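Washing instructions for donated textiles, revised

The Clelldale lending room has changed its washing procedure for soft goods, starting in March. The old sheet assumed that everything could go through at 60 °C. A good share of what comes in can't, and several items with glued parts came out in worse condition than they went in.

Sort by construction first and by color second. Woven cotton, including crib sheets and muslins, still goes in the hot cycle. Anything with pile, curl or stuffing is washed at 30 °C in a zipped mesh bag, with the spin set to 800 rpm or lower. Higher spin speeds push the filling into one end of the item, and it rarely moves back. Lace, ribbon and trim are washed by hand.
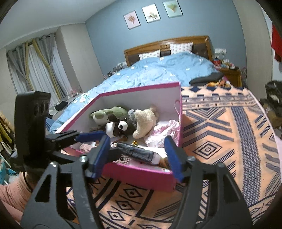 Use half the detergent stated on the package. Residue left in dense pile attracts dirt and stiffens the fibers, and a second rinse removes only part of it. Fabric softener is no longer used on any item. Thijs Willems compared treated and untreated terry cloths over the winter, and the treated ones took up noticeably less water.

Drying is the step that most often goes wrong. The outer fabric of a stuffed item feels dry long before the core does. Leave stuffed items on the rack for 26 hours with the window vent open, turn them at the halfway point, and press the thickest part between 2 fingers before packing. If it feels cool, put it back. The dryer is for woven cotton only – some 90 minutes for a full load, less for sheets alone.
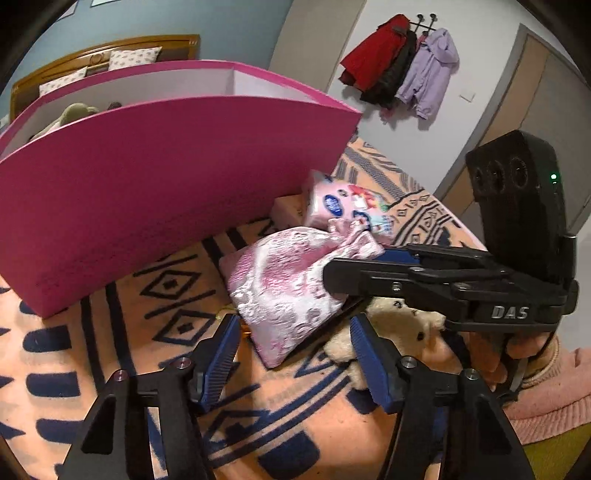
Cream-colored plush teddy bear.

Brush pile with a soft clothes brush once the item is fully dry. Check seams, eyes and noses by pulling firmly. Items with loose parts go in the repair bin with a paper tag stating the fault and the date. Do not put pins in anything.

The revised sheet hangs next to the machine. Questions about repairs go to Maricica Pascu, and questions about the rack schedule to Dirk Verhoeven.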